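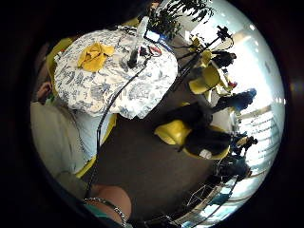 Tully gallery, first page. Yellow napkin, blue toile tablecloth, and a lot of window on the right.

Posted Sep 3, 2019

Tully is a hand-held gripper with a camera on it, put together in the shared workshop at Indby. Aurelia Holzer did the printed parts and most of the filing. I did the wiring, the camera end and the complaining. The idea is that a person carries the gripper through ordinary jobs, the camera records what the gripper would see, and some robot arm later learns from the recordings. I have my doubts about the last part, and you'll find them all over this page.

There's no arm. People keep asking. We can't afford one we would trust near a person, and the one we could afford has a wobble at the elbow that I could feel through the bench. Tully is a handle, a trigger, two fingers and a lens. You squeeze and the fingers close.

Captions got long, so I've put the notes under headings.

The lens

Wide enough to pull in the table, the chairs, the plant, the railing and the people over by the windows all at once. Aurelia likes this. Her argument is that a robot needs to know where it is in the room, and a narrow view of a napkin tells it nothing about that. Mine is that every bit of sensor spent on the room is a bit not spent on the napkin.

The picture comes out as a circle with black in the corners. We can crop it or leave it, and so far we leave it, which means we store a lot of black.

Straight things don't stay straight. The edge of the round table bulges, and the railing bends its way along the bottom. There's a calibration step that is supposed to take this out again. I've run it 4 times and got a slightly different answer every time, and I'm not going to call that calibrated.

The tablecloth

I'd have picked a plain one. The toile print is dense, blue on white, and it goes right across the table. Our tracker is the Faltora code with a few of our own patches, and it works by finding small features and following them from one frame to the next. A busy print is full of small features. Aurelia says that's a gift. I say a print also repeats, and when a tracker locks onto the wrong flower it does so with complete confidence.

We're both partly right. The tracker held on better over cloth than it ever did over the gray workbench. It also jumped more. I don't know which of those matters more and I'd be suspicious of anyone who told me after one afternoon of looking at it.

The napkin

Bright yellow, folded, a bit crumpled. As a target it's generous. Against blue and white you could find it with a color threshold and a free evening, and that is why I don't think it proves much. The chairs are yellow too, though, including a whole bunch of them farther off, and a plain color threshold would happily report those as napkins. I'd like that on the record before anyone writes "detects napkins" on the project page.

Cloth is also a poor thing to judge fingers on. It gives. Fingers that are slightly out of line will still close on a fold of fabric and look fine doing it. Try them on a coin.

Clear glass

The tall vessel toward the middle of the table is the kind of object I wish we'd started with. You see the print through it. The dark base is about the only part our code can get hold of, and the rest is guesswork. Any demo that picks up nothing but colored cubes should be asked to do one of these, and then asked again with the windows behind it.

Faltora reports a depth for the glass. It reports it to several decimal places. I don't believe any of them.

The light

Tall windows all down one side, and they wash that side of the picture white. People standing near them turn into small dark shapes, three in this one. Auto exposure does what it can, but whenever the lens swings toward the glass the whole table drops darker, and when it swings back there's a moment when nothing is usable.

We tried locking the exposure. That works until the sun moves. Aurelia wants to try again in November when the light is lower. I think lower sun through tall windows will be worse. We have a coffee riding on it.

Cables

There's a thin black one across the tablecloth, over the edge and away along the floor in a long curve. The tracker adores it. A dark line on a pale cloth is about the strongest feature a camera could ask for, and if the cable shifts between one recording and the next, the code will decide the table has moved instead. I've started noting cables in the log. It's dull work and I recommend it.

Hands and wrists

A forearm comes up into the bottom of this one, silver chain bracelet included, and it takes up a good part of the lower view. A learning system doesn't know that forearms are beside the point. Give it enough recordings with an arm in the same corner and it may decide the arm is part of the job. We could mask that area. Masking it also throws away the floor, part of the railing and anything else down there, so for now it's in.

The fingers

Printed at Indby, with strips of rubber from the Jodis grip kit glued on the inside. The glue is the weak spot. The first pair peeled within a week, the second pair was fine, and then we changed the shape and the third pair peeled again. I'd like to say we learned something about adhesives. We learned which tube was old.

The trigger has a return spring that is too stiff. After ten minutes your squeezes get lazy and the fingers stop closing fully, and the recordings show a machine that seems to lose interest. If you build one of these, use a softer spring than you think you want.

The numbers, such as they are

We did 100 grasps on the bench with the same wooden block, and then got cheerful and carried on to 143. I'm only prepared to talk about the hundred, because we'd agreed on it beforehand and because somewhere past it Aurelia changed her grip on the handle.

All of those were done by a human hand squeezing a trigger. When a person picks up a block, the success belongs to the person. What we measured was whether the recording was clean enough to use, meaning the fingers stayed in view and the tracker didn't jump. A good many failed on the second of those. I haven't published the rate. I'd want someone besides the two of us to judge the clips first, and neither of us is neutral.

What it would take to change my mind

Another pair of hands on the tool, for a start. Everything so far has been Aurelia or me, and we both know how to hold it so the tracker stays happy, which is a kind of cheating even when you don't mean it.

Then a room with different furniture. Then a glass. Then an actual arm, borrowed for a day, running on what we recorded and nothing else, with somebody else choosing the objects. If it manages the napkin I'll say so here in large letters. If it manages the glass I'll buy the coffee whatever the light does in November.

Aurelia has read this page and asked me to add that she thinks the wide view is the best thing about Tully, that the tracker is better than I make it sound, and that I was the one who bought the old glue. All noted. The last one is true.

Parts and files

The finger drawings are in the workshop folder at Indby, on the shared machine, under Tully. Use the newest set. The older ones have the screw holes too close to the edge and will split.

Our Faltora patches are in the same place. They're short and badly commented. One of them turns off a warning that you may prefer to leave on.

The spring is whatever was in the drawer, so I can't give you a part number.

More pictures will go up when the fourth set of fingers is on. If you have a rubber that sticks to printed plastic and stays stuck, leave a note on the board by the saw. Please say how long yours has lasted – "great so far" doesn't help me.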